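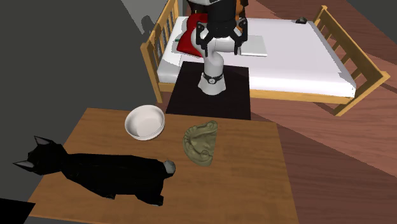 Philomena Bawa came to fishing late and through the back door, as she puts it, which in her case was the back door of her aunt's kitchen in Tatcombe. There was a path from the step down to the canal, and a rod that had been leaning in the porch so long that a spider had made a home in the reel.

"I only picked it up to sweep behind it," she told me when I called on her last week, with the kettle already going and a plate of ginger cookies between us. "And then I thought, well, it's in my hand now, I might as well walk down and see."

She caught nothing that day, and nothing the next time either, and I think it was the third or fourth trip before a small roach took pity on her. By then she was hooked herself (she made the joke before I could, so I can't take credit for it). These days she looks after the winter bookings at Plesavel, the little two-lake fishery up past the garden center, and she ties floats at home in the evenings and sells a few of them to people who ask nicely.

I had come to talk about winter fishing, and in particular about fishing for perch, which is the thing she is known for around here. Plesavel closes its lower lake when the cold sets in and keeps the upper one going, and plenty of people put their gear in the garage until spring. Philomena thinks they are missing the best of it.

"You get the place to yourself, you get the robins, and the perch are fat and cross," she said. "I'd take two hours in January over a whole day in July. In July I'm hot and there's a radio going somewhere."

Two hours is about her limit in the cold, and she is quite strict about it. She takes one rod, one small bag, a flask, and a square of old carpet to stand on. The carpet is the thing she would go back for if she forgot it. Standing on frozen ground, she says, the chill comes straight up through your boots no matter what the label promised, and once your feet have gone you stop paying attention to the float.

Her rod is a Koller that she bought secondhand, with the cork worn to the shape of somebody else's thumb. She has been offered better ones and even owns a better one, a present from her brother, but it stays in its sleeve. "I know what this one is telling me," she said. "The new one talks very fast." The reel is a Momar, nothing special, and she strips it and greases it herself every May on a sheet of newspaper.

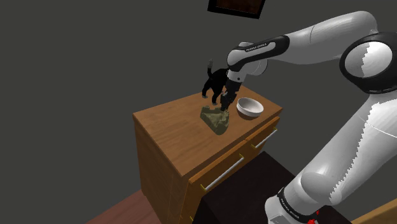 What she wanted to talk about most, once the second pot of tea was on the table, was where the perch go when the water gets cold. They like something to sit beside, she said, and in the upper lake that mostly means the sunken willow and the rubble that was tipped along the north bank when the dam was mended. She plumbs the depth there before every session, even though she must know it by heart, and she has a story about why. One winter she kept losing tackle in the same place and was convinced she was casting into a branch. When the level dropped she walked out in her waders and found a single lump of stone, olive green and rocky like the piece over the cabinet drawers, sitting all on its own on clean gravel. "All that bad language," she said, "and it was one stone! So I moved my float a yard to the left and had the best perch of the season." She still fishes that yard, and she drew me a map of it on the back of an envelope, then thought better of it and kept the envelope.

As for bait, she is a worm person through and through. She keeps them in a tub in the shed with shredded leaves and feeds them on vegetable peelings, and she chops a few up small and throws them in at the start, a pinch at a time, before she even puts the rod together. After that it is a matter of sitting still. She fishes a whole worm a couple of inches off the bottom, under one of her own floats, and if she has had no bites in 20 minutes she walks on a little way and starts over.

I asked about the floats, and out came a shoe box. They are slim things made from goose quill, with the tips painted red or yellow depending on the light she expects. Each one takes up to 70 minutes to whip and varnish, with the drying on top of that, and she listens to the radio while she works (it seems she has no objection to radios indoors). She let me hold one up by the window, and I'm afraid I came home with two of them and a lighter wallet.

There are things she would like to see changed at Plesavel. The upper car park floods, the gate sticks, and she would dearly love a bench by the willow for the people who can't manage long on a folding stool. She has been asking about the bench for a good while and has now found the timber for it, so it may well be there by the time the lower lake opens again.

And for anybody who wants to try a cold morning for the first time? She gave it some thought over the last of the cookies. "Borrow a rod," she said. "Don't go buying things. Wear two hats if you have to. Come up when the sun has been on the water a little while, and if you see me by the willow, come and say hello, only walk softly."

Winter tickets for the upper lake are sold at the hut by the gate, and Philomena is usually inside it until the middle of the morning. If the door is shut, try the willow.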